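4.2 What counts as flat

Most household advice on folding starts from a cloth that is already flat. The Tilleo leaflet, which our participants were given at the first visit, says "lay the item flat" and moves straight on to halves and thirds. We doubted from the start that this step was as small as the leaflet makes it look, and the timings in Section 3 gave us little reason to change our minds. Of the 41 households in the Stovport sample, 15 reported that spreading the cloth took longer than folding it. Self-reports of this kind are weak evidence. People remember the annoying part of a chore and forget the rest, and we would not lean on the number by itself.

There is also the matter of what people mean by the word. When asked on the doorstep, participants called a cloth flat if they could see most of it. Under that reading a cloth with a corner turned over still passes. Bayram's scoring sheet, which we adopted with small changes, is stricter and asks for three separate judgments: whether any part lies double, whether the edges run straight, and whether there are creases that a hand could smooth out. The sheet treats the three as equal. We see no good argument for that. A crease costs the folder almost nothing, while a part that lies double changes the outline of the cloth and so changes where the halves fall.

Figure 6 gives a case that the three judgments pull in different directions. The left half has only a long, thin crease and would satisfy most people. On the right a section of the fabric is raised and folded into a pointed flap, and the lower edge slopes gently down toward that side.

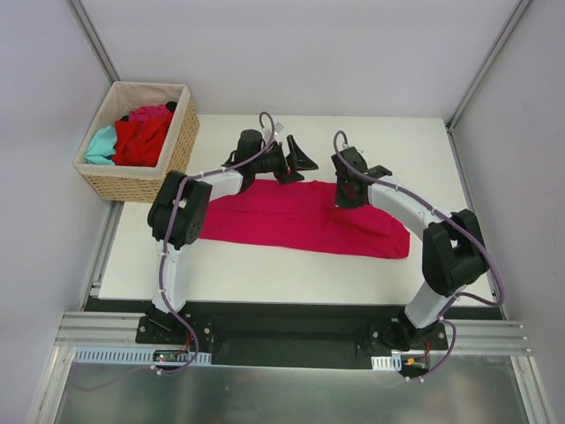 Figure 6. Crimson-pink fabric spread lengthwise on a white tabletop, with a crease in the left half and a folded flap at the right.

One reader of an earlier draft objected that we were making a problem out of nothing: anyone who folds laundry every week tugs at a corner, gives the cloth a shake and gets on with it, and a towel with a slightly crooked edge dries a person just as well. We accept the last point. The first is less secure. In the Flillden follow-up, participants were asked to fold without lifting the cloth from the table, and several of them went back to the same corner again and again. Shaking may well hide a difficulty that the table brings out, though with a follow-up this short (2 visits per household) we can't rule out plain lack of practice.

Nor do we claim that a flatter start gives a better pile. The link is often asserted, and we have yet to find a study that tests it with the finished stack scored by someone who didn't see the spreading. Our own scorers did see it. For that reason the ratings in Table 4 should be read as a description of the sessions – a fairly loose one – and the comparison between strict and lenient scoring is left to Section 5.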